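Incidencia 707 - Registro de patente: el formulario de oposición no admite documentos anexos
Estado: resuelta
Producto: Grevar, módulo de propiedad intelectual
Abierta por: Carmela Rinaldi
Atendida por: Remo Barbieri

Carmela Rinaldi escribió:

Buenos días, y perdonad de antemano si me extiendo, que ya me conocéis. Estamos preparando un escrito de oposición contra la solicitud de patente de Nastaton sobre un extracto de semilla de hinojo, y llevo desde las nueve de la mañana intentando adjuntar las pruebas de uso tradicional. Tenemos recetarios, dos herbarios escaneados y las declaraciones de varias familias que llevan toda la vida preparando esa infusión. El texto del escrito se guarda sin problema, pero cuando añado los anexos la barra llega al final, aparece "Error al validar el documento" y vuelvo a la lista vacía.

He probado con otro navegador y también desde el ordenador de mi compañera de despacho, y nada. El plazo vence en febrero y todavía hay margen, pero me quedaría mucho más tranquila si lo dejáramos presentado cuanto antes.

Remo Barbieri respondió:

Hola, Carmela. No te disculpes, que cuanto más me cuentes antes damos con ello. He mirado el registro del servidor y veo cuatro intentos tuyos, todos rechazados en el mismo paso, el de validación. La subida en sí termina bien, así que tu conexión queda descartada. ¿Me puedes decir con qué programa habéis escaneado los herbarios y cuántas páginas tiene el más largo?
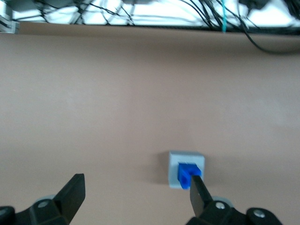 Carmela Rinaldi escribió:

Los escaneó la gente de Marchetti, la biblioteca que nos cedió el material, y creo que usan Flivis - al menos eso pone en las propiedades del archivo. El herbario grande tiene 900 páginas, con sus láminas y sus notas al margen, una preciosidad. El otro es mucho más corto y tampoco entra. Las declaraciones de las familias las pasé yo a PDF y esas no las he probado por separado, ahora que lo pienso.

Remo Barbieri respondió:

Pues ese detalle me ayuda mucho. Prueba a subir solo las declaraciones, sin los herbarios, y me cuentas.

Carmela Rinaldi escribió:

¡Han entrado a la primera! Ya las veo en la lista, con su número de anexo y todo. Entonces son los herbarios.

Remo Barbieri respondió:

Eso es. He abierto el corto en nuestro entorno de pruebas y lleva una contraseña de permisos: se puede leer, pero no modificar, y el validador necesita estamparle el sello de anexo. Como todo el lote se valida junto, un solo archivo protegido tumba los demás. Pide a la biblioteca una copia sin restricciones de los dos. El grande, además, divídelo en 2 partes, que así la revisión irá más ligera.

Carmela Rinaldi escribió:

Me han mandado las copias esta misma tarde, encantadores como siempre. Subidos los dos herbarios, el grande partido por donde empiezan las umbelíferas, y el escrito presentado con su acuse de recibo. Muchísimas gracias por la paciencia, Remo.

Remo Barbieri respondió:

Me alegro mucho, Carmela, y suerte con la oposición. Dejo anotada para desarrollo la petición de que el mensaje de error indique qué archivo falla. Cierro la incidencia; si algo se tuerce, responde en este mismo hilo y se vuelve a abrir.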